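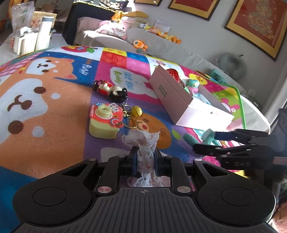
What Is Lace, and Why Is It Full of Holes?

Find a piece of lace somewhere in your home. It might be on a curtain, a sock, a doll's dress or the edge of a pillowcase. Hold it up to a window. See all those little gaps with the light coming through? Most cloth tries hard not to have holes. If your jeans get a hole, somebody reaches for a patch! Lace is made with holes on purpose, and the holes are what make the picture.

So how do you make a cloth out of holes? Let's find out.

First, ordinary cloth

Look very closely at a cotton pillowcase or a dish towel (a magnifying glass is great for this). You will see threads going up and down, and other threads going side to side. They pass over and under each other, over and under, all the way across. This is called weaving. The threads sit so close together that hardly any light gets through.

Your T-shirt is different. It is knitted, so it is made of tiny loops, each one pulled through the loop before it. Loops can open and close a little, and that is why a T-shirt stretches when you pull it over your head.

Lace has its own ways of doing things. The threads can twist, cross, loop or knot, and they can travel in any direction the lace maker likes. In some spots they crowd together to make a flower or a leaf. In other spots they spread far apart and leave open spaces. The thin net that holds the flowers and leaves together is called the ground, even when it is hanging up high on a curtain!

Lace made by hand

There are lots of kinds of handmade lace, but two of them are very famous.

Needle lace is made with one needle and one thread. The lace maker draws a pattern, fastens some thread along the lines, and then fills in the shapes with hundreds and hundreds of tiny stitches. When the lace is done, the pattern underneath is taken away and the stitches hold on to each other. It is a bit like drawing in the air.

Bobbin lace uses many threads at once. Each thread is wound on a little stick called a bobbin. The lace maker works on a firm pillow, with a paper pattern pinned on top. She picks up the bobbins in pairs and crosses and twists them, then pushes in a pin to hold the threads where they belong. Click, click, click go the bobbins! Wooden ones make a lovely sound.

Vittoria Bortolotti learned to make bobbin lace from her aunt when she was 10. Her first piece was a bookmark, and it had a mistake in nearly every row. She still uses it. Now she makes wide pieces that need 408 bobbins, and she can tell you which one she needs next without looking for very long. "People think you need special fingers," she says. "You need a good lamp and a snack break."

A bookmark took her two afternoons. A collar with roses on it took from February until the start of summer.

Lace made by machine

Handmade lace is slow, so for a long time only rich people could have much of it. Kings and queens wore enormous lace collars, and so did plenty of men who wanted to look important. Then, a little more than two hundred years ago, inventors worked out how to make net on a machine. Later machines could make the flowers and leaves too. Suddenly lace could go on everyday things like curtains, nightgowns and baby bonnets.

Adelmo Cirillo looks after the lace machines at the Ferri mill in Makholm. The oldest one is longer than a school bus and it shakes the floor when it runs. Thousands of threads go into it at one end of the job, and a wide sheet of lace comes rolling out. The sheet is really lots of narrow strips side by side, joined by one special thread. Pull out that thread and the strips come apart, ready to be sewn onto clothes. Adelmo has done it more times than he can remember and he says it still feels like a magic trick.

Why does lace go frilly?

Some lace lies flat. Some of it stands up in waves, like the edge of a lettuce leaf, and we call those waves ruffles. Making a ruffle is easy, and you can try it with a strip of tissue paper or thin cloth.

You will need:
A strip of thin cloth or tissue paper, longer than your arm
A blunt needle with a big eye
Some thread with a knot at one end
A grown-up close by to help with the needle

Sew in and out along one long edge, with big, lazy stitches. When you get to the end, hold the thread and gently slide the cloth back toward the knot. It bunches up! One edge has become short, but the other edge is as long as it ever was. All that extra length has to go somewhere, so it bends in and out and makes a frill.

A ruffle that is 70 inches long when it is flat might only be half that long once it is gathered. Dressmakers have to remember this when they buy lace, or they run out before they get to the end of the skirt.

Is lace strong?

It depends! A single thread of lace can be thinner than a hair, and it will catch on a zipper or a cat's claw very easily. But each thread is held by its neighbors, and they share the pull. Fishing nets work in the same way, and they can hold a whole lot of fish.

If you crumple a piece of sheer lace in your hand, it packs down very small, because so much of it is empty space. ("Sheer" means thin enough to see through.) Some kinds spring open when you let go. Soft cotton lace usually stays wrinkled until someone smooths it out.

Lace likes to be washed gently. Put it in a mesh bag or swish it in a bowl of cool water, then lay it on a towel and pat it into shape with your fingers.

Make some lace out of paper

Fold a square of thin paper in half, and in half again, and then once more into a triangle. Snip small shapes out of the folded edges. Leave some paper between the holes, or the whole thing will fall to bits. Now open it up very slowly.

Every hole you cut has turned into several holes, all in a pattern! Tape your paper lace to a window and wait for the sun. In the late afternoon the shadow will stretch right across the floor, much bigger than the paper, and you can try walking on it.

Words to know

Bobbin: a small stick or spool that holds thread
Gather: to bunch cloth up along a thread
Ground: the net between the shapes in a piece of lace
Ruffle: a wavy, gathered strip of cloth
Sheer: thin enough to see through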